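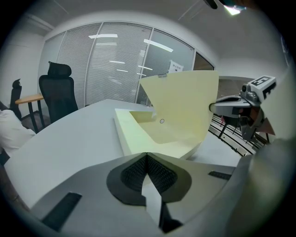

# stasance

Hi! So this is the repo for the two hand-held grippers I've been putting together at the shared workshop, plus the clips I record with them. It started in November as a "can I print a finger that doesn't snap" project and, well, it grew.

## What's in the folders

- `clips/` has 236 recordings, mostly folding and unfolding boxy stuff
- `fingers/` is every finger tip I've tried, including the bad ones (v3 is very bad, please don't print v3)
- `rejects/` has another 31 clips where tracking dropped out. I kept them for Ruaridh Urquhart, who wants to try rescuing the poses

A clip runs around 375 frames. Some are way shorter when I got a fold right on the first go!

## Building a pair

Print the body halves flat side down and go slow on the first layer. The grip pad goes in last, and it's a tight fit, so warm it up in your hands a bit. Marker cube gets glued on top. Let it sit overnight before you touch it (I didn't, twice).

Then run:

```
python calibrate.py --left --right
python record.py --out clips/
```

If the right one shows up as the left one, swap the USB plugs. I keep meaning to fix that in code.

## Stuff that still bugs me

- Stiff panels spring back when you let go too early, and the labels for those clips are kind of messy
- Glare on the markers. Tilting the cube helps a little
- My wrists get sore after an hour

Alina Iordache did the label cleanup through clip 188. After that it's all me, so expect typos.

Last updated 23/03/2026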